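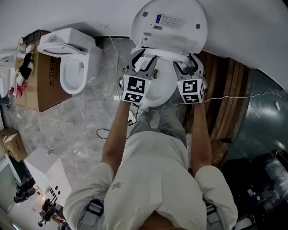

Teun Van Rooij escreveu-nos que já vai na terceira tampa em nove anos e que todas prometiam "fecho silencioso para sempre", pelo que gostaria de saber se alguém testa estas coisas antes de as pôr à venda. A pergunta é justa e serve de ponto de partida para as restantes.

Categoria: Casa de banho > Sanitas e tampas > Perguntas frequentes

As tampas de queda amortecida duram mesmo o que dizem?
Desconfie. O amortecedor é uma peça pequena, metida na dobradiça, e gasta-se. Quando a tampa começa a cair no último palmo, o amortecedor está no fim. Há fabricantes que falam em milhares de ciclos sem explicar em que condições os contaram. Pergunte antes se a dobradiça se vende em separado. Se a resposta for vaga, já sabe o que vai acontecer daqui a uns anos.

Posso empurrar a tampa para baixar mais depressa?
Pode, e é assim que a maior parte se estraga. Levante-a pelo rebordo, com as duas mãos se for pesada, e largue-a quando começar a descer.

Devo tirar a etiqueta da parte de baixo da tampa?
Não antes de fotografar o que lá vem escrito. É frequente o código de barras ou a referência estarem só ali, e sem referência a loja manda-lhe "um modelo equivalente", expressão que cobre muita coisa. Depois descole com água morna e sabão. Os produtos tira-cola milagrosos costumam ser caros para o que fazem e alguns deixam o plástico baço.

Para que servem os batentes por baixo da tampa?
Para ela não assentar em seco no assento. Caem com o tempo. Um par novo custa pouco, mas confirme a altura: um batente alto demais deixa a tampa a abanar.

A sanita Wedmont está a 199 euros e a Delaunay a 891. Vale a diferença?
Na nossa opinião, quase nunca. Paga-se o desenho, por vezes uma cerâmica mais fácil de limpar, e bastante catálogo. Heike Rathjen, leitora antiga desta página, comprou a mais cara e queixa-se exatamente do mesmo que os outros: dobradiças frouxas. Para quem gosta do aspeto, muito bem. Como investimento, não nos convence.

Posso guardar a sanita na caixa até a obra acabar?
Pode, desde que a abra primeiro. Passe a mão pela base e pelo interior à procura de fissuras, e veja se vêm os parafusos. Muitas lojas dão um prazo curto para reclamar de peças partidas, e "estava na caixa fechada desde outubro" não costuma comover ninguém. Evite também pousar a loiça diretamente no mosaico – um cartão grosso por baixo chega.

As pastilhas Hinano limpam o calcário sem esfregar?
Experimentámos e continuámos a esfregar. O que resulta é ácido cítrico, tempo e escova. Nunca misture com lixívia, diga o rótulo o que disser sobre fórmulas suaves.

A loja oferece uma extensão de garantia. Aceito?
Leia primeiro o que fica de fora. Na proposta da Bokisden que nos mandaram, a cobertura ia até 1.000 euros, mas excluía dobradiças, batentes, vedantes e "desgaste por utilização normal". Sobra a cerâmica, que raramente avaria sozinha.

Consigo trocar a tampa sem chamar ninguém?
Na maioria dos modelos, sim. São dois parafusos, às vezes escondidos debaixo de uma capinha. Meça a distância entre furos, o comprimento e a largura – as tampas ditas universais servem em menos sanitas do que a palavra sugere.

Última revisão: 04/05/2024, por Lakshmi Fernandes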